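**Hand-guided demonstration** is a method of teaching a robot by having a person do the task while the motion is recorded. In remote control, the operator moves the robot from a distance; with a hand-held gripper, no arm is needed during recording.

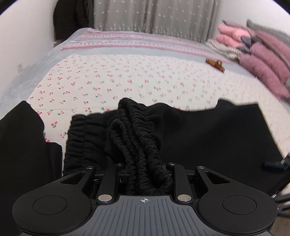

Vukville, October

The Junari clothing set holds 856 demonstrations of garments handled on a bed. Each is stored with its grip width.
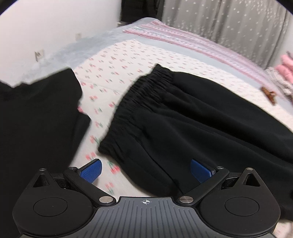

Recordings under 10 seconds are discarded. Black fabric is treated as a separate class, as its folds show little contrast. 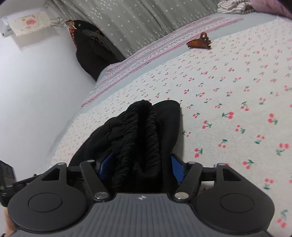
Siqueira objects that hand-held recording ignores the joint limits of the arm, and prefers remote control for lifting tasks.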